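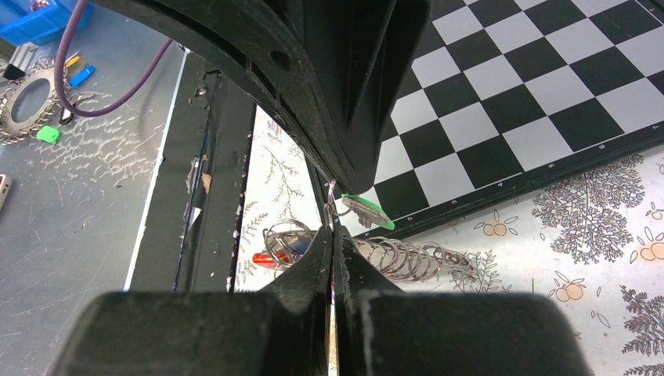

Green-edged clip-like piece, corner of a checkered board.

Yannick Mallet
Oct 20, 2021

Our office fridge has sent me 3,949 emails. A thread about alerting, and also about my life now.

Some background. In spring we put Stultach temperature sensors on everything with a compressor. Lab freezers, the server closet, the vending machine, the kitchen fridge. Little puck, coin battery, reports to the cloud every couple of minutes. Took an afternoon. I was very pleased with myself.

The lab freezers were the whole point. There's stuff in there that costs more than my car. The kitchen fridge was in the project because we had a spare puck and I was holding it.

Default rule out of the box: if the reading goes above the threshold, send an alert. One reading. Any reading. So if you stand there with the door open deciding between two yogurts, the platform concludes that we are losing the fridge.

Each alert comes as a pair, by the way. "Your device is in an alarm state" and then, when the door closes, "Your device has returned to normal." Subject lines identical except for an emoji. Sorted by sender they look like a heart monitor.

I did what any adult would do and made a mail filter. Everything from Stultach goes in a folder called Cold. Peace at last.

You've already guessed.

October, freezer 14, the one by the back stairs. Compressor starts short cycling overnight. The sensor notices right away and does its job beautifully. It emails me. It emails me again. It emails me 34 times before breakfast, into the folder called Cold, where it joins its friends.

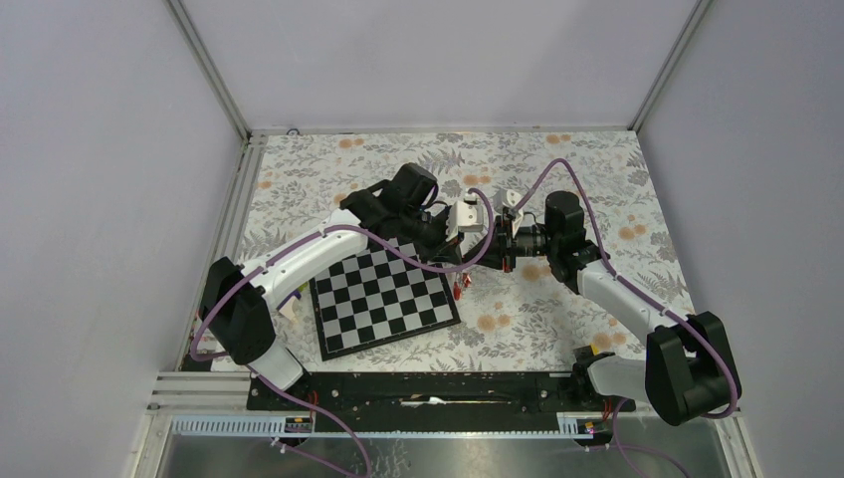
Neelam Rathore found it because she walked past and it was making a noise. Total detection hardware: two ears. She moved everything to the spare before it got warm enough to matter, then came to my desk and asked if the sensors were on. Yes, Neelam. They were extremely on.

I went and pulled the numbers. Of the 3,949 emails, 3,632 were the kitchen fridge. I made a chart of it by hour of day and you can see lunch. You can see lunch better than any survey HR has ever run. There's a bump in the middle of the afternoon which I believe is the good cheese.

So I got on a call with Erhan Bilgin, who set up the same sort of thing at Erau and has had more years to regret it. First question out of his mouth: "what do you do when you get one of these?" I said I ignore it. He waited. I said oh.

His rule is that if an alert doesn't make a person stand up, it's a log line and should live with the other log lines. I have stolen this and am presenting it as mine in a slide deck.

What we changed, for those of you who scrolled down for the useful bit:

Alarm only after the reading stays high for a sustained stretch. Lab freezers get a short one, the kitchen gets a very long one, the vending machine got unenrolled and can go with God.

Repeat alarms on the same device collapse into one. It can get louder, it can't get longer.

Freezers go to a phone, through Gillilby, with a rota. If the first person doesn't tap the button it rings the second. Sneha Goel is second this week and has already asked whether being second pays.

A sensor that stops reporting is an alarm too. This was off by default!! A dead battery looked the same as a healthy freezer on the dashboard. Nice calm green dot.

Someone will ask why we didn't set this up on day one. The settings page for it is four clicks deep under something called Experience, and I had a demo to give. The demo went great. I opened the fridge door and an email arrived and people clapped.

Nisha Kaushik wants it noted that she asked in the demo what happens if two things alarm at once, and that I said "great question, let's take that offline." It is noted, Nisha.

Next on the list is Hailu, the other building, same pucks, default settings, and as far as I can tell the alerts there go to a guy who left. Will report back.

Also the kitchen fridge really is running a bit warm. I checked by hand. Eat the yogurt.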